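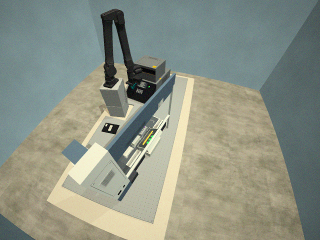 渲染图：长工作台与黑色机械臂

去斯卡基拉赫（Skarkirach）看毛纺厂开放日，是我惦记了快两年的事。前年秋天报名晚了一步，去年感冒，今年十一月总算成行！先说结论：值得，非常值得，回来以后我连看自己衣柜的眼神都变了。下面照例写得很啰嗦，想直接看交通和吃饭的朋友请拉到后面。

厂子叫沃科丹斯（Warkodance），在镇子北头的河边，从火车站出来沿着尼尔顿（Nelton）河一直走，走二十来分钟，先闻到味道，再看到厂房。那个味道很难形容，湿羊毛、肥皂，还有一点点机油，我同伴皱着眉头说像下雨天的狗，我倒是一下子高兴起来，小时候外婆拆旧毛衣用热水烫线，屋里就是这个气味。

厂房是三层的石头楼，窗户又高又密，朝北的一面几乎全是玻璃。后来才知道验布间就在那一面，老师傅们只认北边来的光，太阳直射进来颜色会骗人。门口支了两顶帐篷，一顶签到，一顶卖热汤。签到的时候每人领一张硬纸吊牌，上面打着组号，我们是上午十点半那一组，领队叫海莉·克罗珀（Hayley Cropper），在厂里做了很多年的配色，说话又快又密，走路比说话还快。

第一站是羊毛库。

一推门全是大包，麻布缝的，码到快碰着房梁。海莉随手扯开一个口子，让大家把手伸进去。我以前对“原毛”的想象是白白软软一团云，手伸进去完全两码事，油腻腻的，夹着草籽和碎土，拿出来手指滑得像刚抹过护手霜。她说有的女工干这一行，手一辈子不会皲裂。同组有个小男孩掏出来一小截干掉的荆棘，举着满屋子跑，他妈妈追都追不上。

分级是靠手的。一位戴老花镜的先生坐在木栅台前，把整张羊毛摊开，肩部的、背上的、靠近腿的，撕下来扔进不同的筐，动作快得我根本看不出他凭什么判断。我请教了一下，他抽出一小束，两头捏住在耳边弹了弹，说听声音，脆的就不要。我也学着弹，弹了三次，啥也没听出来。他很客气地说，多练练就有了。

洗毛车间地上全是水，进去之前要套鞋套（我的鞋套右脚那只是破的，出来时袜子湿了半截，请穿防水鞋！）。一长串槽子接着，羊毛在里面被耙子慢慢推着走，从灰黄到浅黄再到奶白，走到最后一槽的时候，真的就成了我想象中的那团云。洗下来的羊毛脂另外收着，卖给做肥皂和药膏的。小卖部里就有一款用它做的手工皂，我买了两块，一块送人，一块现在放在洗手台上，味道比想象中清淡。

然后是染色。染色我能站一天。

染缸一打开，蒸汽扑得眼镜全白，等雾散开，底下是一缸很深很深的绿，接近黑。海莉拿长钩子挑起来一绺给我们看，又从口袋里掏出一张色卡比对，摇摇头，放回去，说还差一点点。我盯着那两个绿色看了半天，在我眼里一模一样。她笑着说她丈夫也这样讲。配色间的墙上全是小抽屉，每个抽屉里是一撮染好的毛，贴着手写的编号，旁边还有配方本，最早的几本纸都发脆了，只能隔着玻璃看。有一页的边上不知谁画了只鸭子，下面写着“太像池塘”，那个颜色后来好像就没有投产。

这里有件事我第一次听说：他们做粗花呢，颜色主要在毛的阶段就染好，然后再混。比如远看是一块棕色的呢子，凑近了里面有橙、有紫、有苔绿，甚至有一点亮蓝。海莉在桌上摊开几撮颜色，让大家自己抓，放到两把小针梳上来回梳，梳着梳着，几种颜色就融到一起去了。我抓了灰、锈红和一点黄，梳出来居然像一片秋天的山坡，高兴得不行，装进小袋子带回来了。同伴抓了粉红、橘红和大红，梳出来像一块三文鱼，她也很满意。

梳毛机在一楼最里面，是全厂最老的家伙，铸铁的架子，大滚筒套着小滚筒，滚筒上密密麻麻全是钢针。开起来整个楼板都在抖，讲解根本听不见，海莉就用手比划，把两只手掌贴在一起错开搓，我们齐刷刷点头。羊毛从一头喂进去，另一头出来的时候薄得像一层雾，能透过它看见对面的人，再被收拢成一根根松松的毛条。有位一起参观的老先生以前在船厂做铸件，一直蹲在机座旁边看铭牌，组里走了他都没发现，我们又折回去喊他。

纺纱车间在二楼，反而安静一些。走锭机来回走，整整一排锭子一齐往外拉，停一下，再一齐回去，像在呼吸。我录了一小段视频，回来睡前看了好几遍，特别催眠。挡车的师傅在机器往外走的那几秒钟里俯身接断头，拇指一捻就好，等机器回来人已经退开了。

织布间要戴耳塞。现在主力是一批剑杆织机，角落里还留着两台老的踏板织机，织窄幅的样布。这天织的是他们自己的一款料子，叫马杰萨（Magesa），人字纹，底子是偏冷的灰，隔一段有一根很细的芥末黄。织工关了机器，让我们看综框和穿筘，光是把经线一根一根穿好就要花掉一个人好几天的工夫。他说穿错一根，整匹布从头到尾就有一条路，所以穿的时候谁跟他讲话他都不答应，他太太打电话到车间也不接。

布下机以后要洗，要缩，要烘，要剪毛。刚下机的布摸着又硬又稀，像麻袋，缩完以后厚墩墩、软乎乎的，两块样布并排挂着给人摸，前面那块几乎没人碰，后面那块边上都摸得起毛了。最后是验布，就是前面说的朝北那间。布从一块斜板上慢慢拉下来，两位阿姨坐在前面，手里拿着粉笔和镊子，看到结头就挑掉，看到断纱就画个记号，回头再用针一针针补上去。她们补过的地方我翻过来翻过去找，找不到。一位阿姨很得意地把补好的位置指给我看，我还是没看出来。

走完一圈差不多到下午一点，饿坏了。

帐篷里的汤是大麦羊肉汤，配黑面包，盛在搪瓷碗里，冷风里喝一口，从喉咙暖到脚底（包括那只湿袜子）。镇上还有一家面包房，出厂门左转过桥就是，苹果卷一定要趁早，我们三点去的时候只剩最后一个，两个人站在桥上分着吃了。

下午可以自己逛。楼上有个小展厅，放着老照片、旧工资册和一面墙的布样，据说有600多种，可以一页一页翻。我翻到一块1958年以前的学校制服呢，旁边有位奶奶伸手就按住了，说她穿过，冬天扎脖子，大家都在里面偷偷缝一圈绸子。她一边说一边比划领口的位置，旁边的人全围过来听，比展板上写的有意思多了。展厅尽头还有一张桌子可以学织窄带子，纸板做的小综，绑在椅背上就能织，我织了大概一拃长，歪歪扭扭，现在夹在书里当书签。

再说说布头店。我本来发过誓不买。进去五分钟誓言就破了。布头按斤称，按颜色堆在木箱里，大家埋着头翻，翻到好的就夹在胳膊底下，场面相当专注。我挑了一块够做半身裙的深绿，一块马杰萨的零头，同伴挑了一大包碎料准备拼坐垫。结账的姑娘认得出每一块是哪一年的，还提醒我那块绿的要先蒸一遍再裁，会缩一点。

几条实用的，给明年想去的朋友：

分组参观要提前登记，每组13个人，满了就不加，厂里过道窄，确实站不下更多。
上午的组比下午的好，染缸多半在上午开。
一圈走下来约70分钟，我们组因为问题太多拖了很久，海莉一点没催。
楼梯陡，推婴儿车的只能看一楼，不过一楼有羊毛库和梳毛机，也够看了。
车间里可以拍照，配色间的配方本不可以。
从车站坐58路也能到，在桥头下，班次稀，走路其实更快，沿河那一段也好看。
带个大点的包。相信我。

离开的时候天已经有点暗了，河水是灰绿的，对岸坡上的蕨草枯成锈红色，中间零零星星还有几点黄。我和同伴对着那面山坡讨论了半天该抓几撮什么颜色，差点没赶上火车。她坚持说里面有紫，我说没有，上车以后她翻出照片放大了给我看，还真有，在石墙根底下，一小片帚石南。

裙子还没开工，深绿那块已经蒸过了，缩了一指宽。等做出来再发。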